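Stivard - Open positions

Robot Minder (Bathroom Bench), Gravport test site
Posted Monday, August 2, 2021
Reference 3895

We teach humanoid robots to clean bathrooms. This spring one of ours leaned on a sink a good deal harder than it had been told to, kept leaning, and took the sink off the wall. The person on duty hit the stop button, then found out that the stop button cut power to the arms and left the legs to think for themselves. The robot sat down in the water. No one was hurt, the downstairs tenant has been very decent about the ceiling, and we now have an opening.

The fault was traced to a force sensor in the wrist that had drifted out of range and went on reporting that all was well. The software believed it. We have since rewired the stop circuit so it covers the whole machine, added a second check on contact force, and swapped the wall-hung sink for one with a cabinet under it. What we still lack is enough people who will watch a wrist for a whole shift and say "stop" before it gets interesting.
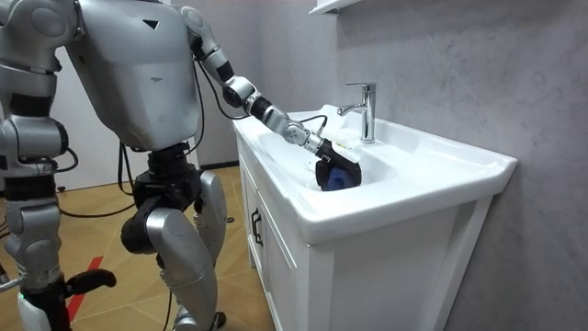

Basin work on the new vanity, gripper inside the bowl.

What you would do

Run wiping trials on the sink, and later the tub, with your hand near the stop button and your mind on the job. Check the force sensors against the test weights before each session and write down what you get, including when it's dull. Look over the cables for wear or snags. Keep yourself and your visitors on the right side of the floor tape. File a fault report the same day, in plain sentences. "Robot acted weird" was submitted in the spring and did not help.

You will work in a team of 5 and report to the safety lead. You have full authority to end any trial, including one being shown to investors.

What we need from you

At least 2 years around moving machinery of any kind - factory, farm, theater rigging, fairground. A calm voice. Comfort with a multimeter and a spreadsheet. You don't need a degree, and you don't need to have worked with robots. Experience with our controller supplier, Adosen, is nice to have, though we can teach you that in a week.

You should be fine standing for long stretches and kneeling on tile.

What you get

A contract to the end of October, with a permanent post likely if the tub trials go ahead. Shifts are four days a week, 3 of them on the bench and one on paperwork. Paid training, safety shoes, and lunch from Kalniņš next door, where the soup is better than the sandwiches.

How to apply

Send a resume and one page on a time a machine did something it shouldn't have, and what you did next. If what you did next was the wrong thing, we would still like to read it. Use the form on our jobs page and quote the reference number. Interviews are held on site and include an hour at the bench, so please wear closed shoes.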